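把问卷做短一点:给第一次用在线表单的朋友们
演讲备注(讲者自用稿,会后发给各位)
讲者:Rodica Vlad
2025年3月15日,星期六
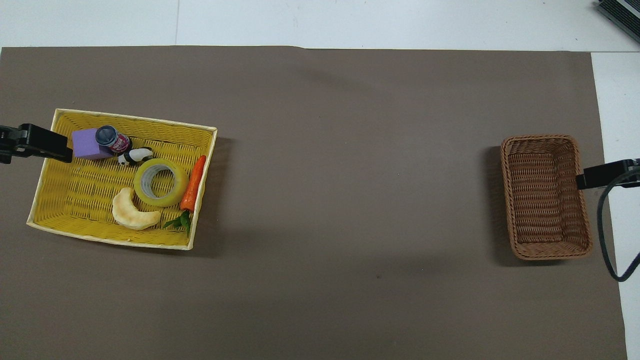

大家早上好,谢谢你们周末还愿意过来。我先说一下今天怎么安排:前面大半时间我来讲,后面留给大家提问,中间想去倒茶的就去倒,不用等我停下来。我这个人一讲起表单就容易收不住,要是讲得太远了,请坐在前排的朋友朝我挥挥手,我不会介意的,真的。

(先别翻页,等后面的人坐好。)

我想从自己的一件糗事讲起。几年前我给 Stinbridge 的社区中心做过一份居民意见调查,当时刚学会用表单工具,什么功能都想试一试,矩阵题、滑动条、排序题,一样都没放过。发出去以前我自己填了一遍,觉得挺顺的呀,心里还有点得意。结果呢,点开链接的有371个人,填到最后一页的少得让我不好意思讲给主任听。我在办公室坐了一个下午,对着后台那条往下掉的曲线,一页一页看大家是在哪里走掉的。

走得最多的地方是第二页。第二页有什么呢?一道矩阵题,横着七个选项,竖着一长串项目,在我的大屏幕上漂漂亮亮,在手机上要左右拖着看。我从来没有用手机打开过自己的问卷。所以今天第一个建议,也是我最想让大家带回家的建议:发出去之前,拿自己的手机,站着,最好是在等车的时候,从头到尾填一遍。坐在书桌前填的那一遍不算数。

(这里可以问一句:有谁发过问卷以后才看到错别字的?让大家举手,笑一笑。我自己也举手。)

好,接下来讲题目的数量。经常有人问我,多少题才合适。我现在给自己定的上限是14题,这个数没什么学问在里面,是我在 Buzatu 那边跟一群做图书馆活动的同事磨了很久,大家都勉强能接受的数。他们一开始拿来的草稿有25题,每一题背后都有一位同事舍不得。我们就把题目打印出来,剪成一条一条的,摊在桌上,每拿起一条就问:这道题的答案回来以后,你打算拿它做什么?答得上来的留下,答不上来的先放到一边。有一位同事为了“您是从哪里知道我们的”这道题跟我争了很久,最后她赢了,因为她确实每个季度都要拿这个数字去决定海报贴在哪里。这样的题就该留。

至于年龄、性别、职业这几题,大家好像总觉得不问就不像一份正经的问卷。我的看法是,您要是不准备按年龄分开来看结果,就别问了。要问也放在最后,前面的题目人家已经答完了,到这里愿意填就填,不愿意填也不会把前面的都丢掉。

下面说题型。

单选题最省心,手机上点一下就过去了。选项写五六个就好,再多大家就开始只看前面几个。工具里一般有个“随机排列选项”的开关,像“您最喜欢哪项活动”这种题可以打开,但是有先后顺序的,比如从“很不满意”到“很满意”,千万别打开。我见过一份打乱了的满意度题,填的人以为自己点了满意,回来的数据全是糊涂账,没法用了。

多选题要写清楚能选几项。工具里可以设上限,您设了上限,题目文字里也要写出来,不然人家选到第四项忽然点不动,会以为是手机坏了。我母亲就给我打过这样的电话。

开放题,就是让人自己打字的那种,我一般只放一道,放在靠后的位置。文本框的字数限制我会设到700字。设得太短,有话要说的人会生气;不设呢,总有一位先生会把整封投诉信贴进来,连附件编号都在里面。那种信我也会读,只是读完之后不太知道该归到哪一类。

(喝水。看一下时间,如果已经过半,下面排序题那段就略过。)

排序题,我知道很多人喜欢,拖来拖去很好玩。可是您想一想,让人给八样东西排出先后,前两样他是认真的,最后一样他也是认真的,中间那些基本上是随手一放。所以我更愿意问“请选出最重要的两项”,得到的东西差不多,人家也轻松得多。要是您一定要用排序,就请控制在四项以内。

然后是跳转逻辑。这个词听起来吓人,其实就是“答了‘没有参加过’的人,不用再看后面关于活动的题”。我今天演示用的是 Wultska,它的跳转设在每个选项右边的小箭头里,点开,选一个目的地,就好了。Kultden 也能做,不过它是按页来跳的,所以您得先把题目分好页再设,顺序反过来会很折腾,我反过来做过,一个晚上就那么没有了。两个工具我都不拿它们一分钱,哪个您手边有就用哪个吧。

设完跳转以后一定要每条路都走一遍。拿张纸,画几根线,走过一条就打一个勾。我教过的班上每次都有人少走一条,然后那条路的尽头正好是个死胡同,填的人按不到“提交”,只好把网页关掉。

(演示:打开样例表单,选“没有参加过”,直接跳到结束页。投影要是连不上,就口头讲,别在台上修投影,上次修得太久了。)

再讲讲开头那几句话。问卷的开头,很多人喜欢写“为了进一步提升服务质量,特开展本次调查”。这话没有错,可是读的人一个字也不会往心里去。我现在会写三件事:我们是谁,大概要花您多长时间,填完以后结果会在哪里公布。第三件最容易漏掉,可是对下一次的回收帮助很大。人家去年辛辛苦苦填了,什么回音也没听到,今年再发,他凭什么再给您五分钟呢?

时间这个数请老老实实写。请两位没见过题目的朋友填,掐着表,取慢的那位。不要取快的,快的那位多半是您自己部门的人。

还有测验,今天有几位老师在座,我知道你们是为这个来的。测验跟调查最大的不同,是填的人很在意自己对了没有,所以反馈要写得和气些。工具默认的提示往往就是干巴巴一个“错误”,旁边还有个红叉。我会改成一两句话,告诉他正确的是哪个,为什么另外那个容易混。写起来是费工夫,我第一次给一个晚间语言班写这些反馈,写到眼睛都花了,可是后来学员跟我说,他们会故意选错,就为了看看那边写了什么。我听了高兴了好几天!

计时这个功能我用得很少。课堂上做着玩可以开,发回家做的就别开了,家里有孩子要管、锅还在灶上的人,看到倒计时只会更慌。题目随机抽取倒是可以试试,题库里多备一些,每次抽一部分,同学们就不太会互相传答案了。

最后讲几句数据回来以后的事。第一天不要急着看结果,我知道忍不住,我也忍不住,但是头一天来填的往往是最热心的那批人,意见都偏好。提醒信发一次就够,最多两次,标题换一换,别一模一样地再发一遍。收件人的名单如果能去掉已经填过的人,那就更体面了。

导出表格以后,先存一份原样的,文件名里写上“原始”,谁都不许碰,然后在另一份上做整理。有人的邮箱、电话留在里面的,分析之前先把那几列拿走,单独放好。问卷关掉以后,记得把结束页的文字也改一下,改成“本次调查已经结束,谢谢您”,再留一个联系方式,过了几个月还会有人点进来的。

(提问环节。如果没人先开口,就问前排的老师,他们的测验现在是怎么发的。)

可能会被问到的:

匿名问卷能不能发抽奖?能。抽奖的联系方式另做一张表单,在结束页放链接,两边的数据就不会连在一起。

免费版够不够用?小活动一般是够的,先看一下回收份数的上限,发出去之后才撞到上限很麻烦。

要不要做纸质版?如果您的对象里有不用手机的长辈,要做。录入的时候用同一张表单来录,加一道只有自己看得见的题,标上“纸质”。

今天的样例表单可以复制走,链接我写在白板上了,还没抄的朋友散场前抄一下,我走的时候要把白板擦干净还给人家。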